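Polling place walk-through, Silano Hall, my notes

Doors unlocked by 6: OK. I was there early and so was the line, yay!
Ramp and handrail: OK, but that mat still curls up. Tape it, please.
Path to the booths, 50 inches wide: OK.
Exit signs lit: one out by the Kaijage Street door. I called it in Monday.
Extension cords: FIX. Two ran right across the check-in line (I nearly went down myself).
No campaign signs inside the line: OK after I moved a Pukley for Council one. Sorry, Pukley folks!
Ballots on hand: 300, sealed. 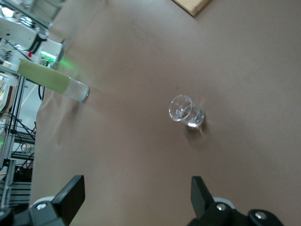 Small clear glass on the tan tablecloth.

Room limit posted: it says 200, and we never got close.
First aid kit: out of bandages, ask Sonska for more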